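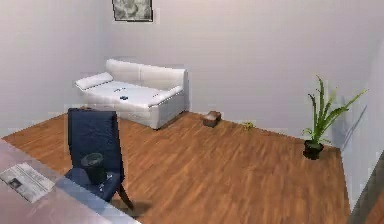 **Can a home robot tidy a living room yet?**

Posted by erklow_basement, May 2022

I've been messing with the Mohamedi room simulator since April, and I'd love to hear from folks who've tried real chores. My test room is pretty tame: a couch with a pillow and a little black gadget on the seat, a newspaper on the table, a plant in the corner. I want the small stuff picked up and put where it goes. I've done 196 runs and 2 came out clean. Is it me, or is everybody stuck here?

**drivthorpe_dan**

lol no. Buy a vacuum bot and pick up the remote yourself.

**Ostotent fan**

It's not just you! I ran 376 tries on a room a lot like yours and the floor stuff went okay – a little box out in the open is about as easy as it gets. Clear glass on a dark chair seat is where mine falls apart, and newspaper is miserable because it's so flat (I ended up sliding it to the table edge and pinching it there, which works maybe half the time). Try splitting the job up. One object per run, couch first, glass last. And log where it gives up, not only whether it finished.

**tinkerbench**

Which gripper model are you using? The default one in Mohamedi opens too slow for me.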